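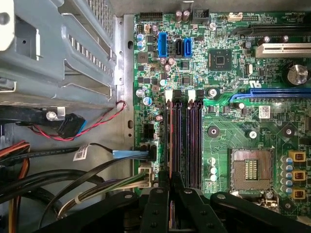
Ticket 74: Gripper closes late during remote teaching, memory module task

Status: Solved
Opened by: Kwesi Adjei, Astmont workshop
Product: Fetberg hand controller, Opoku recording software

Dear support team,

We are teaching our arm to put a memory module into a desktop motherboard. The operator moves the arm with the hand controller and looks at the wrist camera on the monitor. The arm follows well, but the gripper is late. When I press the trigger, the fingers begin to close only after a short time. Over the four memory slots, where one finger already hides the lower ends from the camera, this makes the work very difficult. I press, I see no movement, I press more, and then the fingers close too strongly.

I already tried these things:
- Restarted the controller and the recording computer.
- Changed the network cable.
- Set the arm speed to the lowest value. The delay stayed the same.
- Moved the arm by hand in guide mode, with the gripper on its own button. In this mode I feel no delay.

The last point makes me think that the mechanics are good and the problem is in the remote mode. Please advise which log you need. I would also like to know if the recordings we made this week can be kept.
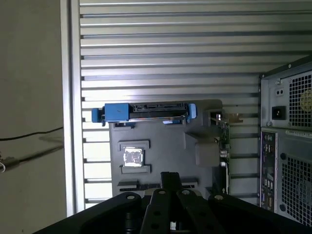
Reply from Tetteh Sulemana, Tetudach support, 10:40 a.m.

Hello Kwesi,

Thank you for the clear list. Please send the session log, and also one log from a different task on the same bench. The drive caddy task would be suitable. The blue latch on the left end of the caddy is easy to find in the wrist camera, so it is a good point to compare the trigger time with the finger movement.

Please look also at the trigger filter in the Opoku settings, under Remote, then Gripper. Which value do you have there?

Kwesi Adjei, 11:25 a.m.

Both logs are attached. The delay is the same in both tasks. The trigger filter is 300 ms. I did not change it myself, but we loaded a profile from our older controller in April and I suppose it came from there.

Tetteh Sulemana, 1:10 p.m.

The profile is the cause. The older controller had a noisy trigger and needed a long filter. Yours does not. In the logs the finger command comes late by the filter time, and the arm commands are on time.

Please do the following:
1. Close the recording session.
2. Set the trigger filter to 3 ms.
3. Limit the closing force to 200 in the same menu, so that a strong press does not squeeze the module.
4. Save as a new profile and start again.
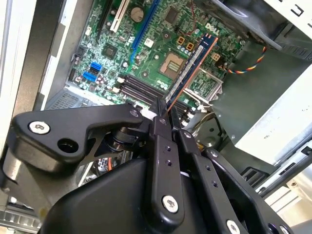 Result after the change

Kwesi Adjei, 3:30 p.m.

The fingers now follow the trigger, and I can turn the module in line with the slots before I go down. I repeated the approach with the CPU socket empty, as before, so the new recordings can be compared with the old ones.

Old recordings

Tetteh Sulemana, 3:50 p.m.

Keep the guide mode recordings. For the remote ones, please do not use them for training, as the trigger and the finger position do not match in time. I am closing the ticket. If the delay returns, reply to this thread and it will open again.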